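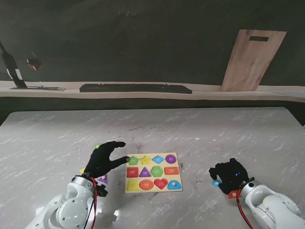 Visit report: house rules and good practice at the Manholm two-arm lab

6 min read

We use cookies to remember your settings and count visits. Accept / Manage choices

Manholm opened its robotics floor to outside visitors on 17 June 2025, and I went with Tarun Sengar from our Stomham office. We are due to write operating rules for our own two-arm stations by October and wanted to see how a lab that already runs them does it. This is what I wrote up on the train, tidied a little.

Sign-in took longer than planned. Everyone reads a four-page floor sheet and signs it before getting a badge. Lanyards come off at the door and the badge goes on a clip at chest height. Long sleeves get rolled up or taped. Tarun had to leave his scarf in a locker.

Our host was Tamsin Rakena, who runs the floor. She took us to the tabletop stations first. The job there is a shape-sorting puzzle: a wooden board on a marble-patterned table, bright pieces, and a white arm on each side with a black robotic hand. The lab likes the task because anyone can tell whether a piece is in the right place. It also shows up bad habits in the operators fast.

Start of session

The rules are on one laminated page per station. An operator does these in order and says each one out loud:

- Stop button pressed and released once, with the arms powered.
- Table checked for anything that does not belong to the task.
- Cables looked at along their full run, wrist to base.
- Both hands opened and closed at low speed, clear of the board.
- Second person present and named in the log.

The cable check got the most discussion. The lab wants enough slack at the wrist for the full turn of the joint, and no loop big enough to catch on the other arm. Rakena said most of their stoppages used to be cables. They logged 161 stops of all kinds in the year before the current rules, and the cable item was added after they read back through that log.

Loose pieces

I had expected the board to be cleared before every run. They don't do that. Pieces may start on the table, including close to or under the hands, but the start position has to be written down and the first move of each arm has to be straight up. An arm that slides sideways out of its rest position can drag a piece along, and then the record no longer matches the table.

If a piece goes on the floor, the run is ended and marked. No reaching in. Picking it up during a run is the one thing that gets an operator sent back to training on a first offense. We asked how often that had happened and were told twice.

Two arms, one board

The rule here is simple. One hand over the board at a time, unless the task sheet says otherwise. The second arm waits low and to its own side. A task that needs both hands over the board needs a separate sheet, signed by Rakena or by Mirjana Mladenović, who looks after safety for the whole building.

Mladenović joined us for half an hour and was direct about what the rules can't do. The speed limits are set in software and locked, and she does not treat anything on the laminated page as a replacement for that. The page covers what people do around the machine. She also keeps a risk assessment for each station and redoes it when a hand is swapped for a different model, even if the arm stays the same. We currently redo ours once a year only, so that is a change for us.

Things near the table

There is a wooden ledge along the wall behind the table with a few household things on it, among them an upright cutting board. I asked if that was allowed. It is, as long as the ledge is outside the reach drawn on the station plan. Stations without a plan on the wall may not be powered. Tarun thought ours would fail on that today, and I agree.

Records

Each run gets a line in the log: operator, second person, start position, result, any stop. They had 739 lines for this puzzle when we visited. Bad runs are kept and marked as bad. The one weak spot I saw was the reason column, which is free text, and people write "slipped" for nearly everything. Rakena is moving to a short list of codes.

What we are taking back

We will copy the spoken start check, the straight-up first move and the reach plan. I am less sure about the second-person rule for evening work, where we would not have the staff. Ruby-Lee Waaka is costing that now. The Ó Néill bench will be the first one to get a page of its own.

Comments (3)

Tane Nepia
We tried the spoken check at Hustville. People mumble it after two weeks. Swapping who reads and who answers helped.

gantry_pete
Is the floor sheet available anywhere, or only on site?

R. Waaka
On site only for now. Tamsin said she would ask about sharing it. Costing for the evening cover should be with you next week.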